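Chapter 4
Serving Sizes and Other Hopeful Numbers

Updated in January
By the Plandville Household Studies Group

Pick up almost any packaged food and you will find a small number near the top of the nutrition panel called the serving size. Everything printed under it depends on that number. The calories, the salt, the sugar and the fat are all given for one serving, and if you eat two servings you have eaten twice as much of each. The arithmetic is easy. The trouble starts when you ask who eats one serving, and how they would know.

This chapter takes the position that most figures about home eating deserve more doubt than they get. We don't mean that labels lie. A label can be perfectly correct about the food in the package and still tell you very little about the food in the person. Between those two stands a kitchen, and kitchens are poor laboratories. Food is scraped into the trash, shared with a child, finished off while standing at the counter, or left until it spoils.

Consider what happened in the town of Sowerby, where 691 households agreed to keep a food diary. They wrote down each meal and how much they ate. The diaries were neat and nearly complete, and the first report treated them as a record of what the town ate. On the strength of that report, the schools changed their lunch menu. It took a second look to notice that many people had filled in several days at one sitting, from memory, and that snacks hardly appeared at all. Either Sowerby had given up snacking or its residents had given up writing it down. You may decide which is more likely.

Sauces, dressings and spreads are a special problem. They are added at the table, usually without measuring, and people tend to leave them out when asked what they had for dinner. Yet a spoonful or two can change the numbers for a plain meal a good deal. The package may say that a serving is one tablespoon. Few people keep a tablespoon beside the plate.

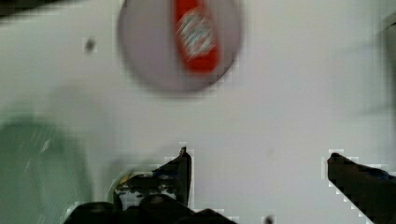 4.1 The Plate as a Measuring Tool

Because weighing food is a nuisance, many guides tell you to use the plate. Fill half with vegetables, they say, and divide the rest between protein and starch. As a rule of thumb this has some merit. It is cheap, and it needs no scale. But a rule that depends on the plate depends on which plate, and the guides are often silent on this point. A wide dinner plate holds much more than a small one, and a deep rim hides more than a flat one. Nor does the rule say anything about height. Rice can be spread thin or piled up, and both will cover the same quarter.

You may also have read that smaller plates make people eat less. Treat this claim with care. Some trials have found an effect and others have found little or none. People who are hungry can go back for more, and a study that watches only the first helping will miss the second.

4.2 What the Appliance Does to the Numbers

Cooking changes weight, mostly by driving off water. A raw portion and a cooked portion of the same food can't be compared gram for gram, though diary keepers do it all the time. The size of the change depends on the cut, the heat and the time. The dial on a countertop oven is some help, but it reports a setting, and the temperature inside may be a different matter. Small ovens can also heat unevenly from front to back.

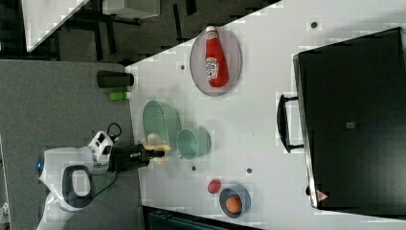

Figure 4.2. Countertop appliance with side handle.

If you plan to use recipe figures in your own work, find out whether the weights were taken before or after cooking. If the source doesn't say, don't guess. Leave the figure out, or report it with a plain note that the basis is unknown.

Before reading on, write down everything you ate yesterday, with amounts. Put the list away and don't correct it. You will need it for the exercise on page 17, where we compare remembered meals with measured ones.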